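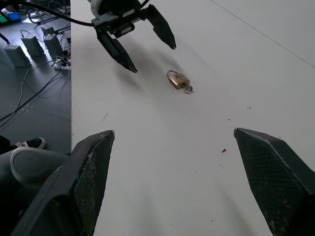 *Small brass padlock with steel shackle, shown on its side with the key in the lock.*

## Locks and Keys: Gallery 10 of the Cerkby Household Collection

The Cerkby Household Collection holds 496 locks, keys and fastenings in daily use within the district from the last century to the present. The greater part was received from the estate of Bonifacio Goicoechea, ironmonger, whose shop in Casado Street closed after many years of trade. Further items have been given by local residents.

The padlock at the head of this page belongs to the group of small locks catalogued by Nuria Collado. The body is rectangular and gold-coloured, and its surface is faintly embossed. A round metal ring is attached to the key. Locks of this size were commonly sold for cash boxes, garden sheds, luggage and school lockers, and were seldom intended to withstand force.

### Notes for visitors and researchers

Small padlocks are kept in the second cabinet, in shallow drawers lined with undyed cotton. Where a key survives, it is stored with its lock under a single number. Keys without locks are listed separately and may be found in the third cabinet.

Brass is cleaned with a soft, dry cloth only. Polish is not applied, as residue collects in raised lettering and around the keyway. Steel shackles are inspected twice a year for rust. The present cleaning guidance was prepared by Yolanda Valcárcel and replaces the sheet issued in 2000.

Items may be examined by appointment in the reading room at Ostska House. Requests should give the catalogue number and the purpose of the visit. Visitors are asked not to turn keys or close open shackles without the consent of the member of staff present.

Enquiries concerning reproduction of the photograph should be addressed to Dayana Medrano, Room 121, Ostska House, Cerkby.

Page last revised: December 16, 2024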